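**Ticket 119: items for the break table listed under the wrong names**
Status: open
Location: Roddale, second floor
Stock list: Bristent

The small items for the break table came over from Dutside in April and were entered in Bristent the same afternoon. Two of the boxes don't match any line in the list. One is teal and white with a dark blue script logo, the other is orange-red with yellow in it. Both show up as "misc. box," so neither can be reordered.

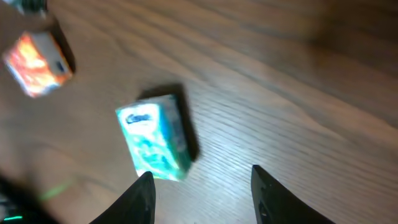 **Areeba Talpur**
Office supplies, Roddale

**Entry 1, 9:40 a.m.**
Searched Bristent for "teal" and "orange." No results. Searched by supplier (Pirzada) and got 70 lines, most of them stationery. Sorted by date added, which cut it to 11. Two of those have no color and no size filled in. I think those are our boxes but I can't tell which is which from the list.

**Entry 2, 10:15 a.m.**
Checked the wipes next. The name on the pack is in Chinese and whoever entered it typed "tissues (cream)." The lettering looks like the word for antibacterial wet wipes, so the category is wrong too. Changed it to "wipes, soft pack" and saved. The old name came back after I refreshed the page.

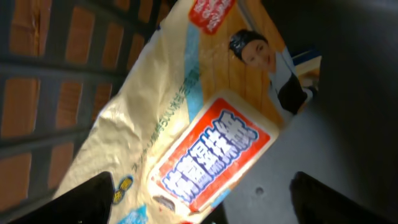

*Cream pack with the large red label, listed as "tissues (cream)."*

**Entry 3, 11:05 a.m.**
Logged out, logged in, made the same change. Same result. Mehwish Zaidi at Dutside tried it from her account and the new name stayed for 5 minutes, then reverted. She thinks the Pirzada import is writing over our edits.

**Entry 4, 1:30 p.m.**
Mehwish turned the import off for our location. Renamed the wipes again. The basket needs its own lines as well: the gray one on the table is entered as a single item called "basket," 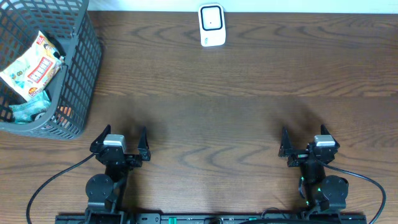
and the snack bag and the light blue package kept in it should each be listed separately. I added both by hand. I left the two boxes as "misc. box" until Pirzada sends the item codes.

**Still needed**
- Item codes for the teal box and the orange-red box
- Import fixed before it is turned back on
- "Tissues (cream)" removed from the Dutside list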